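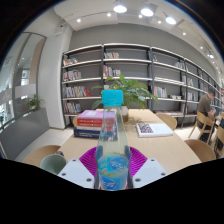 The reading room at Hastberg was refitted over the winter and has been back in use since May. This gallery covers the furniture, the shelving and the small items that stay out on the tables. The long table is pale wood with a clear finish, and the same tone was chosen for the chairs, which have curved backs and no arms. Six of these chairs stand at the table. A white pot with a broad-leaved green plant sits in the middle, where it can be reached from both sides for watering and does not take up a reading place. Books left out for general use are stacked flat toward one side, largest at the bottom. The layout was drawn by Nadja Ammann. The joinery was done by Kälin, who also supplied the replacement glides for the chair feet.

Notes on the table

The top is finished with hardwax oil in two coats. The oil was picked over lacquer because a damaged area can be sanded and recoated locally. Drinks are allowed at the table if they have a lid or are in a mug with a flat base. Screw-cap bottles are preferred. Marks from mugs are treated as normal wear and are dealt with once a year, when the whole top is rubbed down with a fine pad and given one thin coat. Drying time before the table goes back into use is 8 hours with the windows open. Do not use the spray cleaner from the kitchen on it. A damp cloth is enough, followed by a dry one, working along the grain.

Two boards near one end are slightly lighter than the rest. They were replaced after delivery and will darken with exposure to daylight. Keep books and pots moving a little from week to week, or the covered areas will show as pale patches. Domenica Tanner shifts the plant every Saturday when she waters it. The pot has an inner liner and is set down on the wood only after the liner has drained in the sink.

The chairs

All chairs are from the Sada series, without upholstery. The curved back is a single bent piece fixed to the rear legs. The fixings loosen during the first months of use and were tightened once in the spring; the Allen key is in the top drawer of the issue desk. A bag can be hung over the backrest, but a heavy one will tip an empty chair, so put laptops and full bags on the floor. Felt pads were tried on the feet and collected grit. The nylon glides have been better.

Shelving and ceiling

The long unit against the wall is gray, with dark uprights and white shelves. It is the Dustton system, ordered with adjustable shelves throughout. Shelf spacing is set by the tallest book in each group, and the groups were spread out on purpose to leave room for new stock. Cyrill Imhof re-sorted the holdings after the move and took out 169 titles that were either duplicates or out of date. The withdrawn books went to the sale cart and most were gone by the end of the month. The wall over the shelving is painted gray as well, in a washable paint.

Ceiling lighting is in two parts: large round fixtures for general light, and smaller spotlights on a track. The two are switched separately. For reading at the long table, the round fixtures alone are sufficient at 60 percent. Set them to 100 percent for cleaning and for shelving work. The spots are aimed by hand and should be switched off and left to cool before anyone adjusts them.

Przemysław Zawadzka keeps the list of settings, which is taped inside the door of the switch cabinet. Please write down any change.

From the long table to the shelves. The round lights are in a row overhead, and a black backpack hangs from one of the chairs on the right.

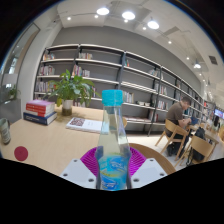

Use of the room

The tables are open to everyone during normal hours and cannot be reserved, except through Marlies Haslinger for group work. Chairs may be moved between tables and should be returned at the end of the day. Books from the stack on the long table may be read anywhere in the room. Put them back flat with the spines facing out. Books taken from the shelving go on the return cart, even if you remember where they came from.

Mugs go back to the kitchen. Bottles left on the tables at closing time are moved to the windowsill by the door and kept there until the following evening.

Still open: a second power strip under the long table, labels for the lower shelves on the right, and a quieter closer for the door.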